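letovora-tabletop
Student robotics club, simulation group. Data card, last edited Wed 9 September.

What it is
Simulated two-arm tabletop episodes made by club members for the fall project. 1,686 episodes, 19 object sets, 12 operators. Code lives in the Osix repo, under sim/.

What we don't claim
The project proposal says "household manipulation." I'd take that out. It is a rigid table, some props and students who got better at the controls as the weeks went on. Early episodes are slow and clumsy, and they were kept, so any curve you plot against episode number is partly a curve of people learning.

Success labels were entered by the operator who ran the episode. Dorota Śliwiński relabeled one object set blind and disagreed often enough that I would not quote a success rate from this version. If you must, say who labeled it.

Known problems
- Clear objects have unreliable contact. Glassware sometimes slides with nothing touching it.
- Sets 2 and 12 share a random seed. Don't split them across train and test.
- Nothing has been tried on hardware - the Dakach arm is still waiting on parts.

Sample view

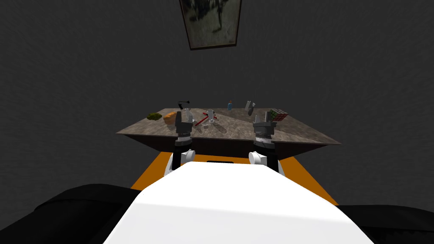 Sample frame, both grippers open, mixed props including the wine glass and the Rubik's cube.

Use
Fine for class assignments and for debugging a loader. For the Laskowska entry, collect your own. Bug reports go in the tracker, with the episode number please.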